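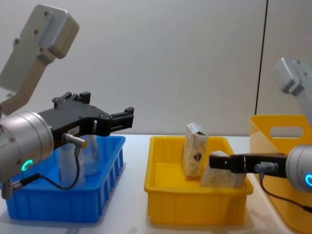
01/09/2023

Sourdough crackers, batch whatever-we're-up-to. Writing this up while it's fresh because last time I left it till after lunch and forgot which tray had the extra oil.

So the aim was to get the rye version to snap properly without going bitter at the edges. Arnel reckons we've been rolling too thick and then trying to rescue it with a longer bake, and I think he's right (don't tell him, he'll be unbearable). The old sheet off the Vunton roller had a lovely colour but the middle was like cardboard by the next morning.

Flour was the Pallano dark rye, the new bag. It's thirstier than the old one! I started with our usual water and the dough was a crumbly mess, so I kept going a splash at a time until it came together, and of course I didn't weigh the splashes. Ended up weighing the jug afterwards and working backwards, so call the water figure a bit dodgy. Starter was 295 g, straight from the fridge, discard only, nothing fed. It smelled sharper than I'd like but the flavour in the end was fine, even a bit cheesy in a good way.

Rested the dough 45 minutes under a damp tea towel. Next time I'd like to try it overnight, wrapped, to see if it stops springing back. Half my time at the roller was spent swearing at dough that wanted to be a smaller piece of dough.

Rolled the first half to the second-last setting and the other half right down to the last. Docked both. Oil and flaky salt on top, and fennel seed on the thin ones only, which was silly as now I've changed two things at once. I know, I know.

Oven: the Lornier, 14 minutes on the thick ones, and they needed every one of them. The thin ones I pulled early when the edges started to colour and I didn't look at the clock. If anyone was standing near me and knows the time, please write it in the margin.
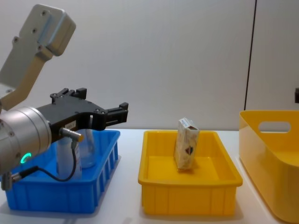 Bench end, blue crate.

Results, such as they are. Thick: good rye flavour, decent colour, snap at the edges but a leathery patch in the centre of nearly every piece. Back left corner of the oven is still running hot, so those pieces were darker and (annoyingly) the best of the lot. Thin: wonderful snap, really loud, and the fennel is gorgeous with it. They do shatter if you look at them sideways, so goodness knows how they'd go in a bag. A few blistered where I'd been lazy with the docker. I like the blisters, Arnel doesn't.

Bitterness: hardly any on the thin ones, some on the dark thick ones, though we disagreed about that too. He says it's the rye, I say it's the salt catching. We tried a bit with the salt brushed off and came away each more convinced than before.

Also tried six pieces with the Dağdelen sesame paste brushed on in place of the oil. Not bad warm, but it goes claggy as it cools and hides the sourness, so I'm not going to chase it. There's most of the jar left if somebody wants it for their toast.

Total dough weight before rolling was 207 g short of what the sheet says it should be. I've been over the sums and I can't find it. Either the rye was under-scaled (which would make the water business even odder) or I wrote down the wrong bowl weight. My money's on the bowl, as the two steel ones look the same and I never remember which has the dent. I've put a bit of tape on the dented one.

For the next go:

- thin setting for everything, no fennel, plain oil and salt so we've got something to compare with
- weigh the water BEFORE it goes in, please, me
- overnight rest for half
- oven thermometer in the back left corner, and leave it there for the whole bake
- try a slightly lower heat and dry them out with the door cracked open at the end

I've kept back some of each in the lidded tins on the shelf over the sink, thick in the tall one and thin in the short one. They're for the keeping test, so please don't eat them, however much you want something to go with your soup! The broken bits in the bowl are fair game. Arnel's going to taste from both tins tomorrow and add his notes under mine, and I've left him half a page.

Last updated: September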